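**Call for participants: the Clurkgate container library**

We're looking for people who like putting things where they belong! Clurkgate lends out reusable food tubs and boxes to the cafes, lunch clubs and home cooks of the Dudek district, and we've grown to 3,098 containers. They all come back sooner or later, and then they need to be checked, matched with their lids and packed for the next borrower.

The plain white plastic tub with rounded corners is the one you'll get to know best (we love it, and so do the soup people). 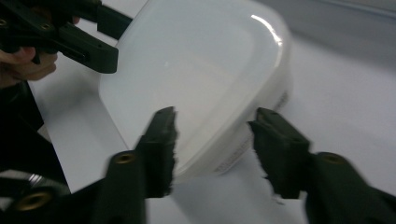
Shifts are two hours long, mornings or evenings, at our Umer Street room. You'll need to be comfortable standing and able to lift a full basket onto a table. No experience necessary, and we'll happily show you our way of stacking - everyone ends up improving on it anyway. You pick your own weeks, up to 5 shifts a month, and there's tea, a decent radio and a travel refund for every shift.

Lids go on before anything gets packed. Tubs travel upright in wire baskets, and the baskets go to Trutau for the morning deliveries.
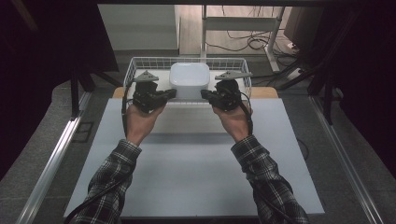 One packer from the June group wrote to us that she'd signed up for a month and stayed through the fall, "mostly for the lids, I dream about lids now," and asked us to tell new people to bring an apron with pockets. So please do!

To join, send a few lines about yourself and the times that suit you to the Clurkgate desk, or drop in at Umer Street during any shift.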